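June 21, 2019
Open day, bench notes (X. Bravo)

Writing this fast before I forget, will clean up later. Maybe.

Doors at the usual time, first group early, of course. 61 signed the sheet by lunch, 122 by close. The sheet ran out of lines in the afternoon so the last ones are on the back, don't throw it out.

Two-arm table was the main stop. Task for visitors: tools into the garden bag, one arm on each side. Told every group the same thing, it's a slow job, watch the fingers and not the screen. Kids did. Adults watched the screen.

Soft bag is a pain compared to the plastic bin we used in April. Rim moves when you touch it, handles flop into the path. But people get it right away, everyone has put a trowel in a bag. Keep the bag.

Setup as run:
Bag near the middle of the table, pockets to the front, handles up.
Scraper and trowel on the table in front of it, wood handles. Trowel flat and sideways, blade to the right. Scraper at an angle, handle end toward the upper right.
Right arm starts over the right rim. Left arm parked high until called.

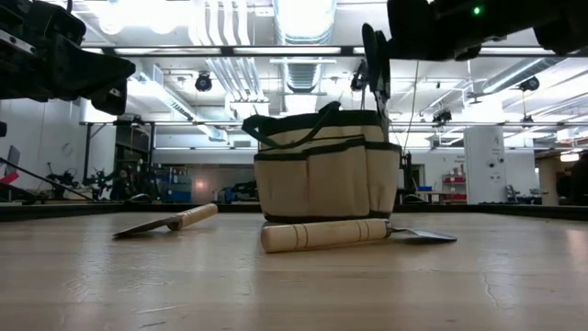
Trouble

Trowel handle is round and thick and rolls if the fingers close off center. The grooves don't help as much as I'd hoped. Got better once I slowed the close to 300 ms per step, left it there for the rest of the day.

Scraper: blade lies flat so go for the handle, always. Tried the blade once to please a guy from Zestach. Not again.

Right finger caught the rim 4 times, all in the second half. Think the bag was creeping toward the arm a little each run and I wasn't putting it back on the mark. Need real marks, tape or pencil, ask Tallia people what they use on thiers.

Visitors

Fusitz sent a bigger group than they said. Good questions, mostly about what happens when the bag falls over. Answer: we stop and a person stands it up. They seemed fine with that.

One teacher wants to bring a class. Gave her the lab address, she'll write.

Akbulut want the pick log. Said yes to the log, no to the video until I've checked who's in it.

To do
Marks for the bag
Check cable on right arm, make sure it has enough slack at the low end
Second trowel with a thinner handle, hardware store is fine
Move the rope line back one step, people lean
Send log to Akbulut
Copy names off the back of the sign in sheet befor it gets lost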